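ok grasp planner thread, been putting this off all week

1/ old planner in Daltine picked finger width from the depth image. fine on boxes. on anything tapered it closed too high, pads slid toward the narrow end and you lose it

2/ so now we fit a cone first, then search contact pairs along the side wall only. rim is masked out. 303 lines of python, not proud of all of them

3/ replayed 436 logged grasps against it. planning time went UP, mostly the cone fit. Priit Uibo thinks we can cache it per object class. probaly right

4/ the annoying bug: wrist camera frame was stamped when the driver published, not at exposure. so every fit came out a bit sideways when the arm was still moving. 5 days. five. fix is one line

5/ force limit is still a constant in the yaml. thin plastic wants less, obviously. Gerd Lammers has a branch that ramps until the width stops changing, havent merged it, tests fail on my machine and not on his

6/ perception still wants to merge things of the same color standing close together. a cup next to a pot gives me one weird blob maybe one time in ten. turning up the depth edge weight helps, breaks on shiny stuff tho

7/ next: regrasp when the fit residual is high, instead of just going for it. if anyone has a decent threshold that isnt "tune it by hand" pls reply
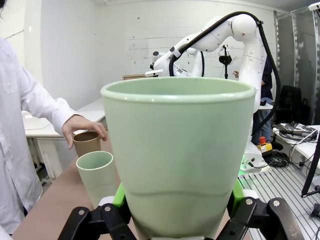 pads on the side wall, rim left alone. cone fit branch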